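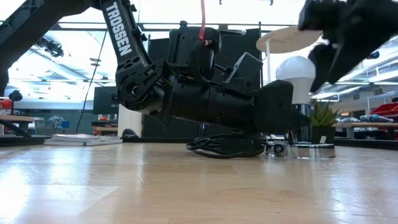 *White bulb, round chrome base, pale wooden tabletop.*

## Changing the bulb in a small table lamp

Most table lamps take a new bulb in a couple of minutes. The steps are the same for a bedside lamp or a desk lamp with an open bulb.

### Before you start

Unplug the lamp at the wall. Turning it off at the switch is not enough. If it has been on, leave it to cool – old-style bulbs stay hot for some time, and LED bulbs get warm near the base.

Check the label on or near the socket for the highest wattage allowed. An LED uses far less power than an old bulb of the same brightness, so compare lumens when you shop.

### Taking out the old bulb

1. Stand the lamp on a flat table.
2. Hold the socket steady with one hand.
3. Turn the bulb counterclockwise with light pressure. Hold it near the base, where the glass is less likely to crack.
4. If it sticks, put on a rubber glove and try again. Do not twist the whole lamp.

### Fitting the new one

1. Look into the socket. Wipe out dust with a dry cloth.
2. Start the bulb by hand and turn it clockwise. If it goes in crooked, back it out and start over.
3. Stop when it is snug.
4. Plug the lamp in and switch it on.

### If it doesn't light

Try the bulb in another lamp, then try the outlet with something else. If both are fine, the socket or the cord is the likely cause. Keep the lamp unplugged until it has been repaired.

The Tellberg drop-off point takes used bulbs on Thursday, up to 34 per visit. Wrap broken ones in paper first.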